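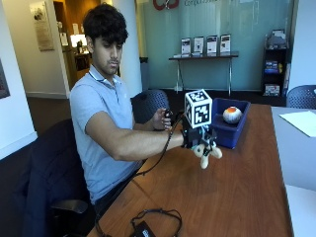
Ticket 2324
Opened by: Shahnaz Ekanayake, Ostside front desk
Assigned to: Trinidad Tejada, fit-out
Area: lobby, ground floor
Subject: Wooden table rocks, and pale marks on the top
Status: Resolved

Shahnaz, 9.10
Hello Trinidad! First of all, everyone loves the wooden table. It gets used far more than the old one and people sit down at it even when they've got a desk upstairs. Two snags though. It rocks when you lean on the long side, and there are pale marks on the top that won't shift with a dry cloth. I've tried turning it round and it still rocks.

Trinidad, 9.45
So glad it's getting used! Could you check the feet first? Each one has a screw-in pad. Please don't put any spray on the top yet, and let me know what the cleaners have been using on it.

Shahnaz, 11.20
Feet checked, and you were right, the pad nearest the column had wound itself nearly all the way out. Screwed it back in by hand and the rocking is much better, just a tiny knock left. The cleaners use Guvedent on everything in the lobby, glass wall included.

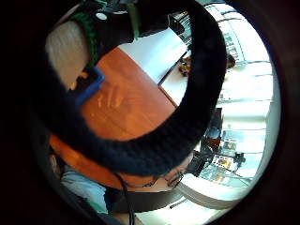
Pale smudges in the middle of the table top, seen through a black knitted band.

They could be fingerprints or just the light, I keep changing my mind. The colour is as lovely as ever, mind you.

Trinidad, 11.50
Great, thank you, that helps a lot. The top has a Skivex finish and a glass cleaner can leave a film on it. Try this on a small patch: lukewarm water, one drop of washing-up liquid, soft cloth wrung out hard, then dry it straight away going with the grain. If the patch comes up clear, do the whole top.

Shahnaz, 14.05
Patch done and it came up beautifully! Did the rest over lunch. No marks now, even with the corridor lights on. Still the tiny knock.

Trinidad, 14.15
Brilliant! Put a 28 mm felt disc under that same pad. There's a bag of them in the drawer at the desk, left over from the chairs.

Shahnaz, 15.30
Felt on, knock gone, solid as anything. I've asked the cleaners to keep the Guvedent for the glass. Happy for you to close this one.

Closed by Tejada, 15.40. Spare pads to go in with the November order.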